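Preguntas frecuentes sobre Jiven, el asistente de voz para personas mayores

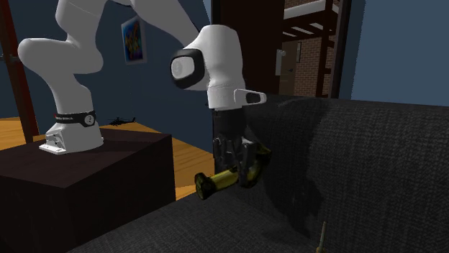

Equipo de Atención a Familias de Fillano
Redacción y soporte

¿Qué es Jiven?
Jiven es un asistente de sobremesa que se maneja hablando. Sirve para hacer videollamadas, escuchar la radio, recibir recordatorios y leer en voz alta los mensajes que envía la familia. Tiene pantalla, altavoz y un único botón físico para apagar el micrófono.

¿Hace falta tener internet en casa?
Sí. Funciona con cualquier red wifi doméstica. Si en la vivienda no hay conexión, se puede pedir la versión con tarjeta SIM, que lleva una cuota mensual aparte. Los recordatorios ya guardados suenan aunque se corte la red. Las llamadas no.

¿Quién lo configura?
Lo habitual es que lo haga un familiar desde la aplicación, antes de entregar el aparato. Se introducen los contactos, los horarios de los avisos y el nombre por el que la persona quiere que la llamen. El proceso dura unos 25 minutos si se tienen los teléfonos a mano.

¿Cuántas personas pueden conectarse a un mismo dispositivo?
La cuenta básica admite 4 familiares o cuidadores. La cuenta ampliada no tiene límite de usuarios, pero solo uno puede ser administrador. Para cambiar de administrador hay que escribirnos desde el correo con el que se abrió la cuenta.

¿Entiende a alguien que habla bajo o despacio?
En general sí. En Ajustes > Voz se puede alargar el tiempo de espera para que Jiven no interrumpa en mitad de una frase. También se puede subir la sensibilidad del micrófono – con la televisión encendida conviene dejarla en el nivel medio.

¿Puede usarlo una persona con audífonos?
Sí, con modelos compatibles con Bluetooth. Los avisos se muestran además por escrito, en letra grande. Los subtítulos en videollamadas están disponibles en castellano, catalán y gallego. El euskera está en pruebas.

¿Graba las conversaciones?
No guarda el audio. Las órdenes de voz se procesan y se borran. Los mensajes de texto y las fotos se conservan hasta que el administrador los elimina, con un máximo de 1000 elementos por cuenta. Al llegar a esa cifra se borran los más antiguos.

¿Avisa a emergencias?
No. Jiven puede llamar a un contacto de la familia si se le pide ayuda, pero no sustituye a la teleasistencia ni está conectado con el 112. Quien ya tenga un servicio de teleasistencia debe mantenerlo.

¿Cuánto cuesta?
El dispositivo cuesta 225 euros, con IVA y envío a la Península incluidos. A Baleares, Canarias, Ceuta y Melilla el envío se calcula al hacer el pedido. La cuenta básica es gratuita.

¿Se puede devolver?
Sí, en los 30 días siguientes a la entrega. Antes de enviarlo hay que restablecerlo desde Ajustes > Sistema > Borrar todo. Reembolsamos el importe por el mismo medio de pago.

¿Es compatible con el pastillero Grimov?
Desde la actualización de octubre, sí. Hay que vincularlo en la aplicación, en el apartado Accesorios. Los pastilleros de primera generación no se pueden vincular.

No encuentro mi pregunta
Escríbanos desde el formulario de contacto e indique el número de serie, que está en la base del aparato.

Última actualización: 26 de enero de 2026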